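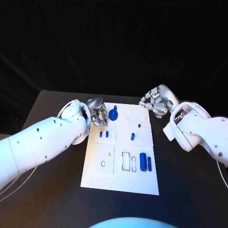
Finally had a proper go at sorting with outlines this weekend, and I have thoughts (too many, sorry, settle in).

The idea is dead simple. You get a long strip of white paper, print the outline of every part on it at actual size, and lay each piece on its own shape before you build anything. Shadow board, but for the kitchen table.

I've been putting small kits together for years by tipping the lot into a bowl and rummaging, which is a lovely way to spend a Sunday until you're at the last step and short one tiny piece.

Couple of things I've learned. Keep the lines thin! My first sheet had great fat borders and I couldn't tell which of two nearly identical brackets went where – half a millimetre matters more than you'd think with little parts.

Print at 100 per cent, never "fit to page". I wasted 4 sheets on that before the penny dropped, and I'd already blamed the printer out loud.

A plain dark surface underneath is worth the bother too. The white paper stands out beautifully and you can spot anything that's rolled off the side. My old floral tablecloth has eaten more parts than the vacuum has.

Start with the smallest bits while your eyes are fresh. It took me roughly 20 minutes to lay out a whole kit, and the build afterwards was so much calmer, with a cup of tea I got to drink while it was hot.

Next up is the big Teveo set, 900 pieces, so I'll be doing it in sections along the hallway. If anyone's got a favourite paper that doesn't curl at the ends, please tell me – I'm currently using two jam jars and a stapler.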